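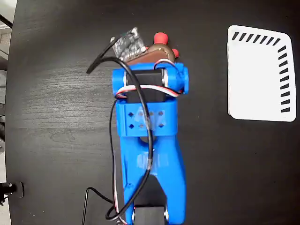 Figure 4. The blue printed arm from above, with the black cable running down over the perforated bracket and the red fingertips at the far end.

3.2 Keeping the arm running

We printed the structural parts of the Irnum arm ourselves, and I'll admit the first set was pretty rough. You can still see the layer lines on the one in Figure 4 (we never sanded anything, life is short). The bracket below the gripper has two rows of four diamond-shaped holes, and those come straight from the Jeltden design files. We thought about closing them up to make the part stiffer, then left them alone so that anyone printing from the same files gets the same arm.

Most of our repair time went into wiring. The servo leads wrap around the gripper housing in a loop, and that loop has to be big enough for the wrist to reach both ends of its travel. Our early loops were too short! A lead would pull halfway out of its plug, the servo would drop off the bus, and the controller would blame some other joint entirely. By March we had logged 2863 grasps and four wiring faults, all of them at the gripper end. Now we move the wrist by hand through its full range before powering up, watch the slack the whole way, and only then clip anything down.

The fingertips are red rubber caps, and we swap them every 100 hours whether they look worn or not. A new cap changes the grip a little, so we redo the closing position right after each swap. Skip that and the gripper squeezes too hard on small parts, which we learned from one very warm servo.

For the servos themselves we follow the Werkance routine: back the joint off its stop, unplug, check the pins on both sides of the motor, put it back, re-zero. It takes longer to read than to do. The one change we made was to mark the zero pose on the bracket with a paint pen before taking anything apart, and I'd really suggest doing the same if you build from the Dhillon kit, where the horn can go on one tooth off and still look perfectly fine.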